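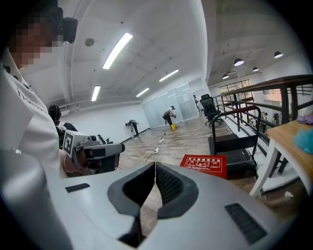
Virumia 30 bread slicer and toaster

Type: countertop, electric
Maker: Bistura
Supplied and serviced by: Sodeo
Model number: 2738
Status: in stock

Overview

The Virumia 30 cuts and toasts bread in one housing. A whole or part loaf is placed in the feed tray at the left. The blade cuts one slice per cycle, and the slice drops into the toasting slot below. The blade can be used without the heating elements, and the slot can be used without the blade for bread that is already cut, crumpets, teacakes and muffins.

It is a domestic appliance. It is not rated for use in cafés, canteens or guest houses, and the guarantee does not cover such use. Customers who need a machine for a breakfast room should look at the El Idrissi conveyor range, listed separately.

Slicing

Slice thickness is set by the dial on the front of the feed tray, in steps of one millimetre. The thinnest setting is intended for melba toast and works only with a close-textured loaf at least a day old. Fresh bread should be left until fully cool. Warm crumb sticks to the blade guide and will stop the cycle, and the red lamp then shows until the guide is cleared.

The tray takes loaves up to 30 cm long and 13 cm high. A taller loaf, such as a round cob, must be halved and laid on its cut face. Baguettes can be sliced but the pieces are too small for the slot carriage and should be taken out by the side hatch.

The blade is serrated stainless steel and is driven by its own motor. It will not move unless the tray lid is shut and the crumb drawer is pushed fully home. Releasing the lid during a cut stops the blade at once. The cycle does not resume by itself; press Start again once the lid is closed.

Toasting

There are two elements on each side of the slot, giving a total load of 2000 W. Browning is controlled by time, with a correction for the temperature of the housing, so that the second and later slices are not darker than the first at the same setting. Settings run from one to seven. Setting four suits medium white bread.

Frozen slices need the separate Frozen button, which adds a low-heat stage before browning. Do not use it with buttered or filled bread.
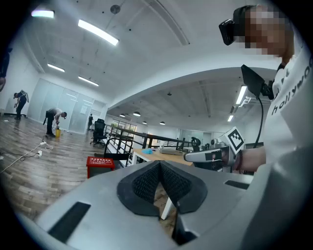 Page last changed: 15 March 2018

Cleaning

Unplug the appliance and allow it to cool. Pull out the crumb drawer and empty it. The drawer, the feed tray and the tray lid may be washed by hand in warm water. None of the parts should go in a dishwasher.

The blade comes out on its carrier. Turn the grey knob a quarter turn to the left and slide the carrier towards you by its handle. Brush off crumbs with the brush supplied and wipe the blade with a dry cloth. Do not oil it. When refitting, the knob must click.

Specification

Supply: 230 V, 50 Hz
Power, heating: 2000 W
Maximum loaf length: 30 cm
Maximum loaf height: 13 cm
Slot: single, self-centring
Finish: white or cream enamel
Plug: UK three-pin, fitted

In the box

Appliance with blade fitted
Cleaning brush
Spare crumb drawer seal
Printed instructions

Spare parts

Blade with carrier, blade guide, crumb drawer, drawer seal and tray lid are kept in stock. The elements and the slicing motor are replaced only by the Sodeo workshop. Earlier machines have a riveted blade guide which cannot be changed at home. To check, look under the feed tray: two screw heads mean the newer guide.

Please give the model number and the letter after it on the rating plate when ordering. Lids for the A and B versions differ in the position of the hinge pin and are not interchangeable.

Guarantee

The appliance is guaranteed for two years from the date of purchase. The blade is treated as a wearing part and is covered for one year. Proof of purchase is required. Damage caused by cutting frozen bread is excluded.

Contact

Orders and stock: Najwa Haddadin
Workshop and technical questions: Abdelghani Kabbaj

Related items

Bread storage bin, enamel, for loaves up to 30 cm
Replacement cleaning brush
El Idrissi conveyor toasters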